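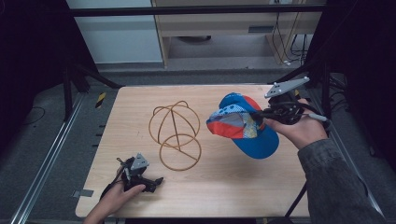
In the town of Orkine there is a warehouse that sends hats to shops. The company is called Plimora. Every day the people there must take each hat, look at it, put it on a stand, and later pack it in a box. It is simple work, but try to do it 100 times without stopping! Your arms become tired and your mind goes to sleep a little. So Plimora wants a machine to help, and the machine must first learn how a hat is handled. A worker holds a black gripper in the hand and uses it to lift a cap with a blue crown and red-orange sides near a stand made of thin rods. A gripper is a tool with jaws that open and close, a bit like your thumb and finger.

Why is a hat difficult for a machine? A box has hard sides and always keeps its shape. A cap is soft in one part and stiff in another part. If you squeeze it too much, it bends. If you squeeze too little, it falls down. Your hand knows this from many years of touching things. A machine has no such years, so it needs many, many examples from people. Plimora plans to collect 3,000 of them before the machine tries alone.

What happens to the workers?

This is a fair question, and the grown-ups at Plimora asked it too. Nearly 2,000 hats go out of the building in a busy week. In October the company held a meeting and explained the plan. Some workers were happy, because lifting all day hurts the shoulders. Others were worried about their jobs. The company promised that for the first year everybody keeps their place, but some tasks will be different. Some people will teach the machine. Some will check the hats for loose threads, and some will repair the machine when it stops. For these new tasks they get lessons during working hours.

After the first year, it is not decided yet. The workers and the company will talk about it again.

Try it at home

Take a soft cap and two wooden spoons. Can you put the cap on top of a bottle with only the spoons?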